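**Orkarmont vault tapes - anyone else got the set yet?**

**mollahfan34** wrote:

Mine came in the mail yesterday. Two discs and a booklet of liner notes. The label says the reels were found in storage at the old Verley studio and were recorded between the second and third albums. I've played disc one twice. "Ziso" is the best thing on it, and I don't understand how it was left off a record.

Mine is number 487 of 2000. Did they all go?

**tapehiss** wrote:

Sold out in June, on preorder. There is supposed to be a second pressing, no date given.

I disagree on "Ziso." The vocal is clearly a guide track. You can hear the singer drop out before the last chorus and come back in on the wrong line. It's a nice song but it isn't finished, and I think the sticker calling these "completed masters" is a stretch.

**mollahfan34** wrote:

I hear the dropout. I took it as a choice. They did the same thing live.

**b_side_only** wrote:

They did it live later. These are earlier.

My bigger problem is the drums. Track four has a snare that doesn't sound like anything else from that period. Either somebody replaced it or the mix is very bright. The notes say "restored and mixed" and leave it at that. If parts were added they should say which ones.

**quietporch** wrote:

I played the whole set start to finish this week. 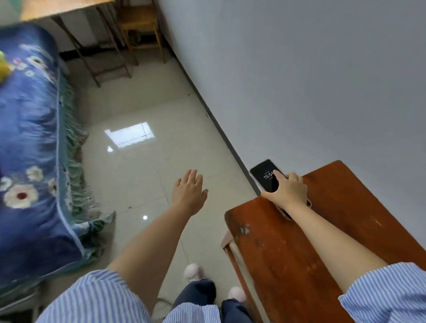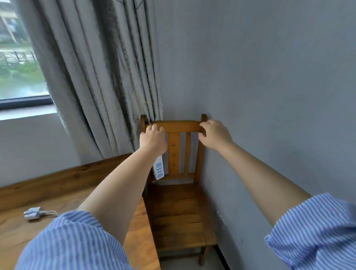

I'm with b_side_only on track four. The snare jumps out on headphones and it jumps out on speakers too. The other tracks on that disc sound like one band in one room. Disc two is better to my ears, mostly slow songs, and the bass is easy to follow. The long version of "Mollah" is worth the price by itself.

Does anybody know if the download is the same master as the discs? Mine seems louder than I expected.

**tapehiss** wrote:

Different master. I put both in an editor and the download is pushed harder, most of all on disc one. That could be part of what you're hearing on the snare, but it's there on the CD as well.

**mollahfan34** wrote:

I only have the CD and the snare doesn't bother me. Bands changed drums between sessions all the time.

**b_side_only** wrote:

Between sessions, sure. The booklet puts track four and track five on the same reel - page six, bottom of the list.

**mollahfan34** wrote:

OK, I see it. Still think it's a good record.

**latchkey2693** wrote:

I wrote to the label about this. Reply dated 2025-09-27: "No new performances were recorded for this release." That doesn't rule out a sample on the snare. I've written back to ask and will post here if they answer.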